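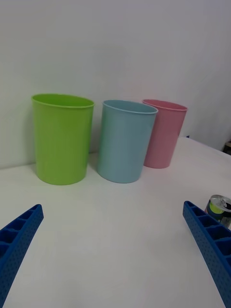

Keep the cups, drop the levy

Council wants every café in Skomier to charge 65 cents for a takeaway cup from November. I run a small lunch counter on the Fuven side of town and I think the levy is a mistake.

Two years ago the Cerkico market tried a cup library. You paid a $2 deposit, drank your coffee and handed the cup back at any stall. It started with 600 cups and the labour of washing them was shared. My regulars still ask when it's coming back. 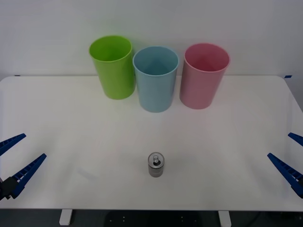 Three plastic cups, all much the same size.

A levy punishes the tradie who forgot his mug at 6 am. A deposit gives him his money back. Council should fund 30 return points before it charges anyone a cent.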